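Keeping the Kitchen Trash From Smelling

Most kitchen odors that people blame on the drain come from the trash. A bag can be changed every night and the smell will still be there in the morning if the bin itself is dirty. The routine below takes little time once the first big cleaning is out of the way.

Start with the bin empty and take it outside or put it in the bathtub. Pour in hot tap water with a squirt of dish soap and let it stand for 15 minutes. Scrub the bottom corners and the underside of the rim with a long-handled brush. The rim is where drips dry and get missed. Rinse, then wipe the inside with white vinegar and leave the bin upside down until it is completely dry. Never mix vinegar with bleach. If you prefer bleach, use it alone and well diluted, with a window open.

A damp bin smells again within days, so don't hurry the drying. I do mine after breakfast and put the new bag in at dinner time.
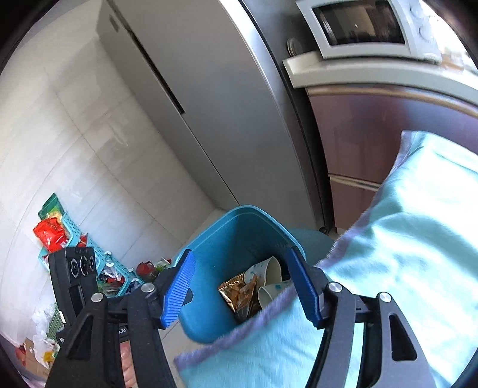

Before the new bag goes in, sprinkle 2 tablespoons of baking soda over the bottom and lay a folded sheet of newspaper on top. The paper catches small leaks. Change it when it feels damp, or every other week in winter and every week from June on.

Bags that slip down are usually the wrong size. Measure around the rim with a piece of string and compare it with the width printed on the box, doubled. If the bag is still loose, twist the slack into a knot on the outside, or run a wide rubber band under the rim. Air trapped under a new bag keeps it from reaching the bottom – push it down with your fist and let the air out at the side.

Wet scraps cause most of the trouble. Drain tea bags and coffee grounds in the sink strainer first. Meat trimmings and shrimp shells can go in a bread bag in the freezer until pickup day. Hannelore Rüegg wrote in to say she does the same with melon rinds in summer, cut small, and has had far fewer fruit flies.

Wipe the floor under the bin whenever you change the newspaper. On tile, check the grout for sticky spots. A little dish soap and an old toothbrush will take care of them.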